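Towels, sheets and the linen cupboard at Jarnton

The linen cupboard on the first floor has been emptied, cleaned and put back in order, and it is open again to anyone staying in the guest rooms. Bianca Pîrvu and Odair Sampaio did most of the work over two evenings in December. They took out 106 items. A good many of them had not been used for years, including a set of cot blankets and several single sheets that no longer fit any bed in the building.

Anything torn or badly stained has gone to the animal shelter at Hornamden, which takes old bedding all year round. Please don't drop bags there without ringing first. They have very little storage and would like to know what is coming.

The shelves now run from top to bottom in the order people tend to need things. Pillowcases are at eye level, double sheets below them, singles below those. Spare duvets are on the floor of the cupboard in zipped bags. Labels are on the shelf edges. If you find something in the wrong place, move it.
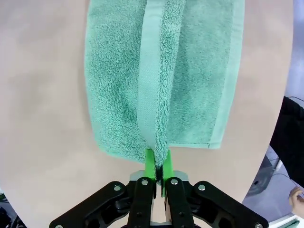 Washing is the other half of this. Several people have said the towels had gone stiff, and Janaína Bittencourt, who ran a guest house in Holanda for 11 years, has given us some advice. Use half the powder you think you need and leave out the fabric softener, as it coats the cotton and stops it taking up water. Shake each towel hard before it goes on the line. Terry pile like that on the mint-green one has loops all over it, and they flatten if the towel is dried in a heap. Fold towels once they are fully dry and not before. A damp towel in a closed cupboard will make everything near it smell.

Sheets can go through at 40 unless someone has been ill. Pillowcases should be turned inside out. The machine takes one double set at a time - please don't push in a second, as the drum has already been repaired once this year and the bill came to 400.

We are still short of bath mats and king-size fitted sheets. If you have any in good condition, leave them with Edivaldo Aguiar at the front desk, any morning except Monday. Plain colours are easier to match but we will take patterned ones. We have plenty of hand towels and do not need more.

The cupboard key is back on its hook by the stairs. Sign the sheet when you borrow it, and hang it up again the same day.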